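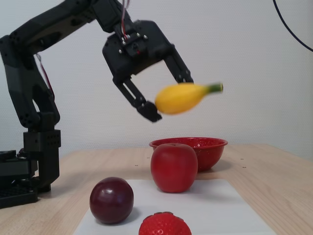 Cluvusell is a word list for kitchen and market vocabulary, collected from households and stallholders in Dornum. It holds 865 headwords with local spellings, plain English glosses and, where the speaker gave one, a sample sentence. The largest group is food. Entries tagged "table" cover words used for food once it has been set out, such as fruit arranged on a tabletop, and are kept apart from the words for the same food on the tree or at the stall.

Version and contact
Release dated 18/04/2022. Maintained by Perrine Gaillard and Akash Dwivedi. Corrections go to Akash, with the entry number in the subject line.

Files
entries.csv - one row per headword
sentences.csv - 346 sample sentences, linked by entry number
speakers.csv - age band and part of town only, no names

Columns in entries.csv
id, headword, variant, gloss, tag, speaker_id, note
The variant column can hold more than one spelling, separated by a semicolon. An empty note means no note was taken.

How it was collected
Sarita Bajpai and Hicham Saber did the interviews, mostly in people's homes. Speakers were asked to name things and then talk about how they cook or store them. Spellings follow the speaker's own where one was offered.

Known problems
Entries 304 and 915 have the same gloss and may be one word - we have left both in. Numbering has gaps where duplicates were removed. Fish names are thin, and the tag "store" was used loosely in the early interviews. Sentences with no translation are marked NT.

License
CC BY 4.0. Please cite the list by name and release date.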